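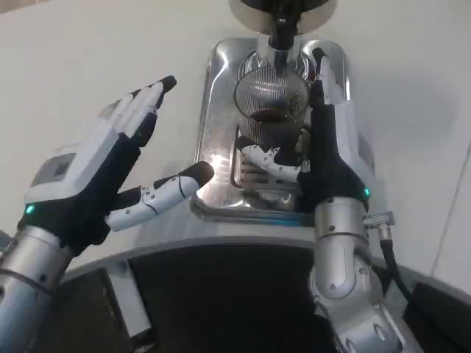
Plalto has begun recording two-handed kitchen tasks at its Hullthorpe site to train the next version of Nallar, its control software for humanoid robots. The first set covers drinks service: placing a glass under a spout, holding it there and taking it away. Operators steer the robot through each run, and the recordings are then checked and labeled before they go into the training set.

The company said 331 runs had passed checking by the end of November 2023. The target is 2000, spread over 41 tasks.

"Glasses are hard because the grip changes with every shape," said Ailsa Cowie, who leads the recording work. Runs in which a glass slips are kept and labeled as failures.

Three more robots are due at the site in December. Ishbel Rutherford will run the second shift when they arrive.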